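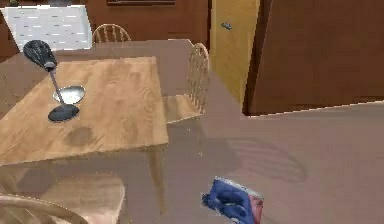 FOR IMMEDIATE RELEASE

Callitport Supper Exchange opens sign-ups for second season, adds Fimbridge

CALLITPORT, April - Sign-ups are open now for the second season of the Callitport Supper Exchange, the home dining program that puts neighbors at each other's tables. New this year: households in Fimbridge can join too. 500 places in all. First come, first served, and last season's list filled up before the posters were even printed.

How it works, for those who missed it. You host one supper. You go to two. Hosts cook what they normally cook, at home, for whoever the Exchange sends them. No tickets, no prizes, no theme nights. Guests pay nothing and bring nothing unless the host asks for it.

"People kept asking us what the catch was," said Kenza Salem, who started the Exchange and still runs it from her own kitchen. "You have to wash up for strangers. I guess that's the catch."

Season one was Callitport only. Soups, mostly, at the start, then people got braver. A lamb stew that ran until 11 p.m. A breakfast-for-dinner that has already been requested again. One host on the harbor side served nothing but dumplings and had guests folding them at the table, and that supper is the reason there is now a "guests help" box on the form.

Changes for this season, based on what hosts told us:

Start time is 6:30 p.m. everywhere. Last year it was up to the host and there was confusion.

Groups are smaller. Hosts set there own limit on the form and we stick to it.

Allergies go on the sign-up form, not in a text to the host an hour before.

Hosts in apartments are welcome. We had calls from people who thought they needed a formal dining room. You need a table and enough chairs, and chairs can be borrowed (see below).
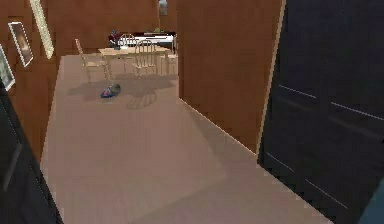

Kostwood Hardware is lending folding chairs and card tables to any host who needs them, pick up and drop off at the side entrance. Gaber Bakery will supply bread for every supper in both towns. Hosts collect after 4 p.m. on the day, give your host number at the counter.

Fimbridge suppers will be coordinated by Souad Kettani, a retired school cook who went to her two suppers last season as a guest of her sister in Callitport and then called the Exchange to ask why her own town was left out.

"Fimbridge is ten minutes up the road and has perfectly good stoves," Kettani said. "I have a list of hosts already. I would like a longer one, especially on the north side of the river, where I've got hardly anybody."

Kettani will hold a drop-in hour for new hosts at the Fimbridge library, 5 p.m. to 6 p.m., each week until sign-ups close. Bring questions. Menu help available, also help with cooking for a crowd if you have only ever cooked for two.

A short host guide is being mailed with each host number. It covers shopping quantites, what to do if a guest cancels, how to keep food hot when the last person is late, and parking. Parking was the number one complaint last year. Please read the parking page.

Guests who cancel twice without notice lose there place to the waiting list. Salem says this came up only a few times, but hosts had shopped and cooked and it was not fair on them.

Forms are at the counter at Gaber Bakery, at Kostwood Hardware and at both town libraries. Return to any of the same places. Sign-ups close at noon on the last day of April. First suppers in May.

Press are welcome at a supper if the host agrees. Please ask first, and please eat.

Media contact: Kenza Salem, Callitport Supper Exchange. Fimbridge inquiries to Souad Kettani. Messages for either can be left at the Callitport library desk, mornings best.

###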